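二手服务器改造家用存储机:从开箱到跑起来
发布于 1/10/19 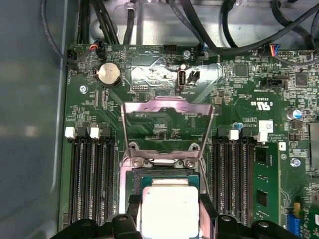 主板上的CPU插座,压板已经掀开

家里的照片越存越多,移动硬盘一块接一块,找个文件要插拔半天,我实在受不了了,决定自己弄一台存储服务器。折腾下来的感想就一句:太好玩了!而且比想象中容易得多。下面把整个过程写出来,重点放在系统和存储的设置上,硬件部分讲得简单些,照着做应该不会走太多弯路。

一、先想清楚要拿它干什么

动手之前请先列个单子。我的需求是:全家照片和视频的备份、客厅电视看片、一个放工作文档的共享文件夹。不跑虚拟机,不打游戏,也不对外开网站。需求写明白了,后面每一步选择都会轻松很多。

如果你只想放文档,一台旧台式机就够用。如果像我一样喜欢多盘位、带ECC内存,又不怕机器个头大,退役的二手服务器真的很香。

二、硬件检查

机器到手先别通电,打开上盖看一遍:

1. 内存条有没有松动,挨个按紧。
2. 插座里的针脚有没有弯。用手机手电筒斜着照,弯针会很显眼。
3. 处理器顶盖上的旧硅脂擦干净,用无纺布蘸高纯度酒精就行。
4. 装处理器时对准三角标记,平着放下去,不要用力压,再合上压板。
5. 新硅脂挤一颗豌豆大小,上散热器,螺丝按对角顺序分几次拧紧。

第4步是我最喜欢的一步,处理器落进插座的那一下特别舒服!不过手别碰底面的触点,摸机器前先碰一下接地的金属放掉静电。

三、硬盘怎么选

硬盘是整台机器里最值得花钱的地方。我用的是四块同容量的机械盘,外加一块小固态装系统。几点经验:

数据盘尽量买新的,二手盘的通电时间再漂亮也不踏实。
买之前查清楚是不是叠瓦盘,叠瓦盘做阵列重建会慢到让人怀疑人生。
四块盘最好分两个批次买,同一批次的盘有可能前后脚出问题。

装好以后先做一次完整的坏道扫描。我这边扫了整整一夜,风扇呼呼响,建议把机器放到离卧室远一点的地方。

四、安装系统

我用的是Deroretti,一个轻量的存储系统,网页管理界面很清爽,老机器也带得动。步骤如下:

1. 在另一台电脑上把安装镜像写进U盘。
2. 服务器接上显示器和键盘,进BIOS,把U盘设成第一启动项。
3. 顺手把BIOS里的“断电恢复后自动开机”打开,停电之后就不用跑去按电源了。
4. 进入安装界面,目标盘一定要选那块小固态!选错了数据盘会被清空。
5. 设一个长一点的管理员密码,重启,拔掉U盘。

重启后屏幕上会显示一个局域网地址,在浏览器里输入它,看到登录页面就说明装好了。这时候显示器和键盘可以撤掉,以后全在网页上操作。

五、建立存储池

登录后点“存储”,再点“新建存储池”,勾选四块数据盘。阵列级别我选的是双校验,同时坏两块盘也能撑住,代价是可用容量只剩一半。有人觉得浪费,我倒觉得照片没了是花多少钱都买不回来的,这个容量牺牲得值。

池子建好以后不要急着往里拷东西,先分数据集。我分了三个:

照片:打开快照,每天一次,保留90天。
影视:不开快照,压缩也关掉,视频文件本来就压不动。
文档:打开快照和压缩,再设一个300 GB的配额,免得谁把整个下载文件夹都扔进来。

六、共享给家里的设备

在“共享”页面里给每个数据集建一个SMB共享,Windows、苹果电脑和大多数电视盒子都认。账号建议一人一个,照片共享全家可读,写入权限只给负责整理的人。这样小朋友乱点也删不掉东西。

手机备份我用的是Nidness,装好后填服务器地址和账号,选“仅在无线网络下上传”。第一次上传会很久,插着充电器让它慢慢跑吧,第二天早上起来看到所有照片都整整齐齐按月份排好,那个心情真的太棒了!

七、温度和噪音

服务器风扇默认转得很凶,这是新手最容易被劝退的地方。别灰心,大部分机型都能在管理口里调风扇策略,改成“节能”或者“静音”,声音立刻小一大截。

调完要盯一阵温度。我给处理器设的报警线是81度,硬盘超过45度也发邮件。跑满负载观察20分钟,温度曲线走平了就可以放心。如果一直往上爬,先检查散热器有没有压实,再看导风罩是不是忘了装回去(我就忘过一次)。

八、别忘了另外再备份一份

阵列防的是硬盘坏,误删、进水、被偷它都管不了。所以最重要的照片我另外拷了一份到外接硬盘,放在亲戚家,隔一段时间换回来更新一次。下次更新定在四月,日历上已经设好提醒。

九、常见小问题

网页打不开:多半是路由器给服务器换了地址,在路由器里给它绑定一个固定地址即可。

拷贝速度只有十来兆:检查网线,老网线经常只能跑百兆,换一根六类线马上见效。

开机卡在自检:服务器自检本来就慢,内存插得越多越慢,先去泡杯茶再回来看。

快照占空间越来越大:看看是不是把影视文件放进了照片数据集,挪走以后还要等旧快照过期,空间才会释放。

下一篇打算写怎么给这台机器接上UPS,停电时让它自动安全关机,线已经买好了,等我测完就发上来!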